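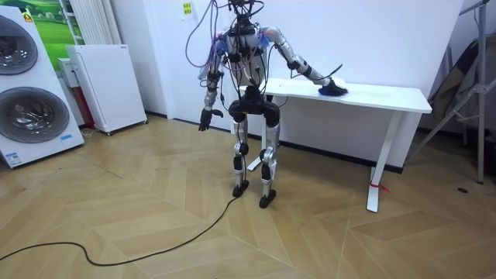
9/18/24

Cloth day! I've been looking forward to getting the wiping comparison written up, because the results surprised me and I want them down before I forget which square was which. The small dark blue one, the one lying flat under the fingers on the white table, is the Monden, and it's my favourite so far. It folds small, it stays flat when you press on it, and being dark it shows up beautifully against the table top, so you can see straight away where you've got to. The Fandorden ones are pale and I kept losing them (twice I wiped the same corner and left the middle!).

Method, such as it was: 9 cloths, same spray, same table, tea rings and a smear of jam put down fresh each time. Long strokes away from you, turn the cloth, long strokes back. Count strokes until the ring is gone when you look along the surface with the window behind it. 164 strokes over the whole morning, and my shoulder knows it.

Monden: tea went quickly, jam needed a second pass with a clean side. No fluff left behind.

Fandorden: lovely and soft, brilliant on tea, hopeless on jam, pushes it along in a little ridge. Might be worth trying damp.

Sheikh: the thick waffle one. Holds far more water than I expected and gets everything off, but leaves streaks you then have to buff. Good for the sink end, I think, less so for white tops.

Wash note: everything went through at 40 with no softener. Prasert had been doing his July batch at 30 and got the same fluff problem with the Fandordens, so I don't think temperature is the culprit. He reckons it's the cut edge. I had a look with the hand lens and he may well be right, there are loose ends all the way down one side. Must try hemming one.

Also learned: fold in quarters, not halves. Eight clean faces from one cloth, and it sits much better under the hand.

To do: ask Prasert Thammasiri for the rest of the Condadgate samples, the ribbed ones especially. Get more jam (raspberry, the seeds are a proper test). Label the drying rack. Try the Monden again once it's been through the wash a few more times.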